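Renting out our spare room, month two. A few notes for anyone thinking about it.

1/ We charge 41 a night and 146 for four nights. Most people pick the four.

2/ The cleaning fee was a mistake. I dropped it in October and bookings picked up the same week.

3/ Guests ask about parking more than anything else. Put it in the first line of the listing.

4/ Budget for small stuff. I set aside 300 for the year and 200 of it is gone, mostly on towels and a new lock. 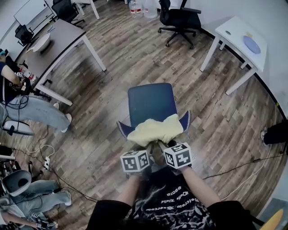
5/ Leave two hours between checkout and the next arrival. One hour is too tight if you also have sheets to wash.

6/ Taxes next. I'm still reading up on that.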